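Trastero Toy and Tabletop Care: Frequently Asked Questions

Last updated Sep 9, 2019

What does this page cover?
Small hard toys, play kitchen pieces, open storage boxes and the wooden tables they are used on. Soft toys and anything with a battery compartment are covered on separate pages.

Which cleaner should I use on coloured plastic?
Lukewarm water and a mild dish soap. Mix 2 mL of soap into 400 mL of water and apply with a soft cloth. Do not use bleach, acetone or abrasive powder on pale pinks and greens.

Can funnel-shaped pieces go in the dishwasher?
Only if the piece is marked for it. Hand washing is the default. Rinse from the wide end, then stand the piece rim down on a rack until the neck has drained. Check the join between neck and bowl for residue.

How do I clean a small figure with a hat or clothing?
First establish whether the clothing comes off. If it is moulded or glued, treat the whole figure as one piece and use a damp cloth — do not soak it. Work into ruffles and brims with a soft toothbrush. Feet and wings are the usual weak points, so hold the figure by the body.

Should the table be cleared before wiping?
Yes. Move toys and boxes off the area to be cleaned, and wipe along the grain. Check the finish at a low angle to the light, where dull spots and soap film show best.

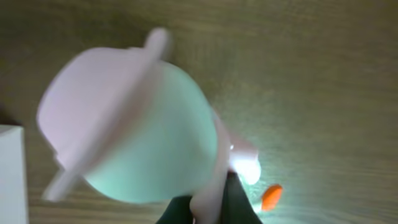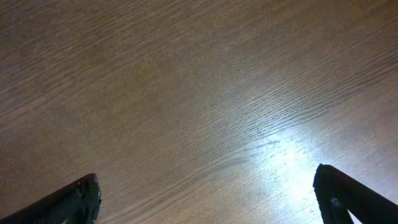
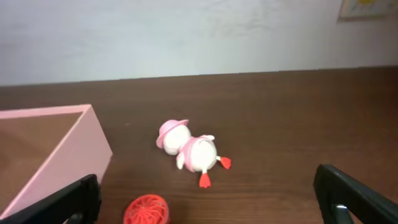 Top: funnel-shaped piece, pink and mint green. Middle: table surface with glare on the finish. Bottom: duck in a pink hat, with open box at left.

What size of box should I use?
For small figures, a straight-walled open box 270 mm long is enough. Deeper boxes lead to pieces being stacked, and painted parts then rub against each other.

Can I put a lid on the box?
Only when the contents are fully dry. Leave washed pieces in the open overnight before closing anything over them.

Will a plastic box mark the table?
It can, if grit is trapped underneath. Wipe the base of the box whenever you wipe the table, and lift it when moving it. Felt pads are acceptable — replace them when the edges begin to curl.

How often should all this be done?
Every 7 days for toys in daily use. Stored items need cleaning only when they come out of the box.

A colour has faded. Can it be restored?
No. Fading from sunlight is permanent. Keep boxes away from windows, particularly in July.

Who maintains this page?
Francine Cormier. Corrections on finishes and table care go to Kamran Arain.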